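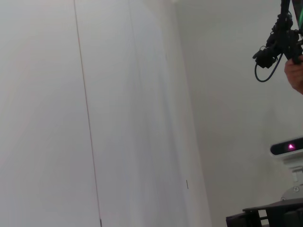
OK so a bunch of you asked how the robot club thing is going, and I keep promising a proper update, so this is it. Long one, get a drink.

Quick recap for new people: I help out with the after-school robotics club, 17 kids this year, and in spring we take a team to the Handon Cup. The task is sorting. Arm picks stuff up, arm puts stuff in the right bin, you get points. Sounds easy! It is so not easy.

Last year we scored 73 points and we were thrilled. The winning team got 1,055. I did not know you could GET 1,055. Gemma Testa still has the score sheet taped inside her notebook for motivation.

So this year we're doing it differently. In January the kids voted to spend the first weeks on the gripper and nothing else. No driving it around, no fancy code, just: can it grab a thing, can it let go of the thing.

Today was mostly cable day. If you've never worked on a gripper, the cable is your whole life. Too tight and it yanks when the wrist turns. Too much slack and you get a big loop hanging down that wants to snag on everything you own. We are currently in our big loop era.

Irfan wants to clip it in two places and leave a bit of play near the wrist. Gemma wants one long sleeve over the whole run. They argued about this through an entire bag of pretzels and I just let them, it was a really good argument.

We also have a rule now that one person keeps a hand on the gripper any time we're messing with the stuff above it. Diarmuid came up with it after we dropped one in January. It landed on my foot. I'm fine, the foot is fine, the gripper needed a new bracket.

Someone in my replies asked about the pink light. That's on the white unit with the black front, the one on the bracket next to the bench. Yes it glows like that, yes the kids have named it. Its name is Kevin. Please don't ask me to explain Kevin.

Money talk, because other club people always want to know. We had $700 for the year from the Bullness parts grant and most of it is already gone. Screws! So much of it is screws! And spare cable, see above.

If you're starting a club: buy more zip ties than you think, label both ends of every cable, and write down which version of the code was on there when it worked. We skipped that last one for a whole month and I'm still mad about it.

Next up is grip pads. Fabian cut a set out of an old yoga mat and another set out of a silicone baking sheet, and we're going to try both on the same pile of blocks. My money's on the baking sheet. Mhairi Lennox says yoga mat and she's been right about pretty much everything so far, so, hmm.

Oh and we still need a team name by Friday. Front runners are Grip Happens and The Loose Screws. I have a favorite but I'm not allowed to vote. Drop yours in the replies and I'll read them out to the kids on Thursday (keep it clean, you know who you are)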